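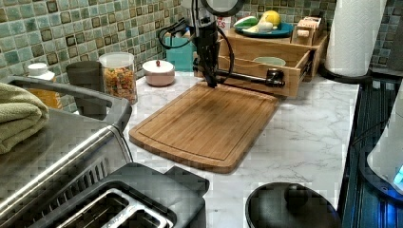
Section 4: Getting your franchise books set up

Okay, so you've signed with Flukska and your territory letter has come through. Congratulations! Before you coat a single garage floor, I want you to sit down with a coffee and get the money side in order. I put this off for my own shop and spent most of May digging receipts out of the van, so please learn from me.

1. Open a business checking account that you use for nothing else. Any bank will do.

2. Log in to Jara (that's our bookkeeping program) with the code from your welcome letter. Pick "New location" and type your territory name exactly as it's printed in the letter, capitals and all.

3. Link the checking account under Settings. The bank sends a test deposit of 67 cents, and you'll need to type that amount back in before the link goes live.

Note: if the deposit hasn't shown up by the next business day, don't start over - you'll end up with two locations and a headache. Call the help desk and they'll push it through.

4. Set your deposit rate for customers. I ask for 33 percent when they sign and the rest on the day we finish. You can go lower, but resin isn't cheap and you're the one paying for it up front.

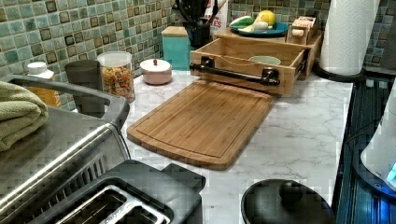 Bamboo cutting board on the counter, drawer-style box behind it.

5. Enter your suppliers. Reisinger is already in the list with 29-day terms, so leave that entry alone and just add your local ones underneath.

Caution: don't mark a supplier bill as paid until the money has left the account. Jara will happily let you do it, and then your cash figure is wrong for the rest of the month.

6. Turn on the royalty report. It runs on the 23rd of every month and pulls from invoices you've sent, including the ones customers haven't paid yet (yes, I grumbled too). Keep enough in the account to cover it.

7. Do one practice invoice made out to yourself, then void it. Void, not delete! Deleting leaves a gap in your numbering and your accountant will ask about it.

I do my own catching up on Sunday evening with the radio on, and it takes less time than you'd think once the suppliers are in.
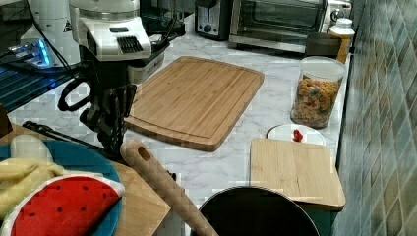
Elif Naz Kırmızıgül: I'd add one thing to step 6. Open a second account just for royalties and move the money over each time a customer pays. I started doing that at the Skikden shop after my first slow winter and I haven't been caught short on report day since.

I've copied her on that one, and it works well. If you want to do the same, add the second account under Settings the way you did in step 3, and name it "Royalty" so the report can find it.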